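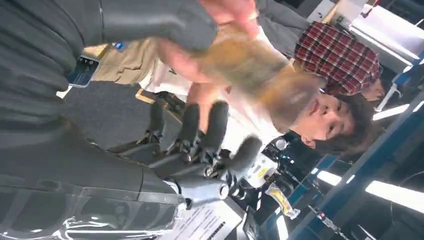
Flikora handover demos, data card

Status: second release, June 2022. First one (April) had broken timestamps, dont use it.

What's in it
Teleop demos of a four-finger hand taking small things from people and giving them back. Operator on a glove, arm in follow mode. 19 sessions, 1,000 episodes. Recorded at Fustwood, mostly open days, so lots of bystanders and lots of talking over the audio. Audio is stripped.

Per episode
- wrist video
- finger joint angles, arm pose
- glove raw + retargeted
- outcome flag: taken, dropped, gave up

Splits
16 sessions train, 3 test. Split by session, not by episode. Please keep it that way, same people show up many times in one session.

Known problems
- motion blur on fast handovers, both the hand and the object. Not filtered.
- 9 episodes have no glove data (dropout). Listed in missing.txt
- thumb retargeting is bad near full close. Hevon script fixes some of it, run it before training
- outcome flags done by one labeler, no second pass yet

People
Visitors' faces are visible. Research use only, no reposting clips, no face recognition. To have an episode removed write to the Martinelli data desk with the session number, we pull it in the next relase.

TODO
tactile channel, second labeler, better calibration notes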